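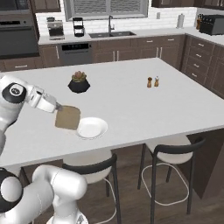 2020년 2월 10일 월요일

Rikuvico 시는 시민 안내 포털에 실린 복지·교육 분야 문서를 전수 점검하고 1차 정비 결과를 공개했다. 점검 대상은 3000건이며, 이 가운데 1559건은 내용을 고쳐 다시 게시했고 나머지는 그대로 유지하거나 다음 정비로 넘겼다.

시 민원안내과에 따르면 가장 많이 지적된 문제는 바뀐 신청 기한과 서식이 반영되지 않은 경우였다. 같은 제도를 부서마다 다른 이름으로 적어 검색이 되지 않는 문서도 여럿 나왔다. 양육수당 안내는 세 개 부서 페이지에 흩어져 있던 것을 한 페이지로 합쳤다. 기존 주소로 접속하면 새 페이지로 자동 연결된다.

점검은 지난해 10월 시작됐다. 전화 상담 기록과 포털 검색어를 대조해 문의가 잦은 주제부터 살폈고, 문서 관리 시스템은 Trultel이 맡았다. 담당 부서가 확인하지 않은 문서에는 '확인 중' 표시가 붙는다. 이 표시가 있는 문서의 금액이나 기한은 신청 전에 상담 창구에서 다시 확인해야 한다.

Kwak 구와 Prarham 구의 자체 누리집은 이번 점검에 포함되지 않았다. 두 구의 안내문은 시 포털과 서식 번호가 달라 별도로 정리하기로 했으며, 일정은 아직 정해지지 않았다. 구청 창구에서 나눠 주는 종이 안내문도 당분간 기존 판을 쓴다.

시는 앞으로 문서마다 담당 부서와 최종 확인일을 하단에 표기한다. 외국어 안내는 현재 9개 언어로 제공되고 있으나 한국어 문서의 수정 내용이 모두 옮겨지지는 않았다. 번역이 끝나지 않은 페이지에는 한국어 원문 링크가 함께 나온다.

잘못된 내용을 발견하면 각 페이지 아래의 '오류 알리기'를 누르거나 안내전화 1851번으로 알리면 된다. 접수된 내용은 해당 부서로 전달되며, 연락처를 남긴 경우 처리 결과를 문자로 받을 수 있다.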